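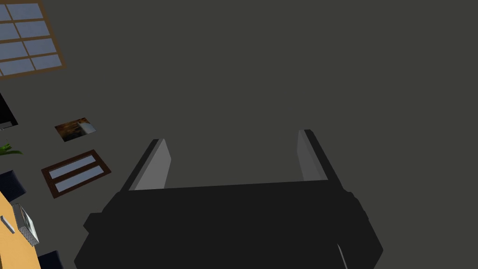

Cooling System Repair on a Tosa Atita Hatchback

Posted December 24, 2019
By Team Four, Automotive Systems, Grasberg Technical College

12 shares | 3 comments

Introduction

Our group was assigned the college's Tosa Atita, a small two-door hatchback with a 1067 cc four-cylinder engine. The car was given to the program in April and had been sitting behind the shop until the fall term. The note left in the glove box said it ran hot in town and was fine on the highway. We were asked to find the cause, repair it within a parts budget of $400, and write up what we did. The body, brakes and suspension were assigned to other teams and are not covered in this report.

Condition at start

The engine started after a new battery was fitted and it idled evenly. The oil was dark but had no milky color, and there was no white smoke from the exhaust once the engine had been running for a while. We took this as a first sign that the head gasket was probably good. The coolant was brown and the reservoir had a layer of rust sediment at the bottom. The upper radiator hose was soft and had swollen near the clamp. The lower hose was hard and had small cracks along the bend.

The dash gauge on this car has no numbers, only a cold mark and a hot mark, so we did not want to depend on it. We used an infrared thermometer pointed at the thermostat housing and a scan of the coolant sensor resistance compared with the chart in the shop manual. The two methods agreed within a few degrees most of the time. The infrared reading was lower when the housing was shiny, so we put a strip of black tape on it and left it there for all the tests.

Diagnosis

We started with a pressure test of the cooling system. It lost pressure slowly, and we found a drip at the water pump weep hole. The radiator cap also failed its own test and opened well below its rated pressure.

Next we checked the fan. The Atita has one electric fan switched by a sensor in the lower corner of the radiator. With the engine idling, the temperature went past the point where the fan should start and the fan stayed off. We jumped the two wires at the switch connector and the fan ran right away. That showed us the motor, relay and fuse were good and the switch was bad. This fits the complaint in the note. On the highway there is enough air through the radiator without the fan, but in traffic there is not.

Last, we took out the thermostat and hung it in a pot of water on the hot plate. It is marked 195 and should begin to open at that temperature in degrees Fahrenheit. Ours started to open late and only moved part of the way, even at a full boil. We repeated the test with the same result.

We also did a combustion gas test at the filler neck, with the blue fluid. It stayed blue. After this we stopped considering the head gasket.

Parts

We ordered a water pump, thermostat, gasket, fan switch, radiator cap and both main hoses from Østergaard, which is the supplier the college has an account with. The first fan switch they sent had the wrong thread. It went in by hand for two turns and then stopped, and we are glad we did not put a wrench on it. The exchange took a week and a half. We could have avoided this by reading the production date from the door plate, because Tosa changed the radiator partway through the model run and the catalog lists both switches on the same page.

The heater hoses were not in the original plan. We added them after one split at the firewall while we were moving it out of the way. The total was still under the budget, but there was not enough left for a new radiator, so we flushed the old one in both directions until the water ran clear.

Repair work

The water pump on this engine is behind the timing cover, so the belt has to come off. We marked both sprockets with a paint pen before removing it. One of the pump bolts broke off in the block. We soaked it with penetrating oil overnight, drilled it, and got it out with an extractor. This took most of two shop sessions and was the longest single job in the project. The timing belt looked fairly new and had no cracks, so our instructor approved putting it back.

When refilling, we had trouble with trapped air. The heater blew cold and the temperature climbed quickly at first. The manual says to open the bleed screw on the thermostat housing, which we had done, but the front of the car also needs to be higher than the back. With the front wheels on ramps the air came out and the heater worked.

Testing

We ran the engine at idle until the fan came on, let it cycle, and wrote down the temperature when the fan started and stopped. Then we held the engine at 3000 rpm for ten minutes with the hood closed. The temperature rose to the fan point, the fan started, and the reading dropped back and stayed in the normal range. A second pressure test held with no loss.

The road test was limited to the streets on campus because the car is not registered. There is a long wait at the gate by the main road, and we used it as our traffic test. The gauge stayed just below the middle.

Problems and limits

We did not test the car in hot weather. All of our runs were done in late fall, and the outside air was cold enough to help the radiator. The same tests should be repeated in summer before the overheating complaint is called fixed. We also do not know how much of the radiator core is still blocked. Two areas near the driver's side read cooler than the rest with the infrared thermometer, which could mean blocked tubes.

We should have written down the temperatures before the repair at the same engine speeds we used after it. We only have idle readings from before, so the high speed run has nothing to be compared with.

Next team

Replace the radiator if the budget allows it. Change the timing belt too, as its age is unknown. The broken bolt was replaced with a new one of the same grade, and the other pump bolts were reused. The old thermostat and fan switch are in a labeled bag in the parts cabinet, together with our test sheets.

3 comments | Share this report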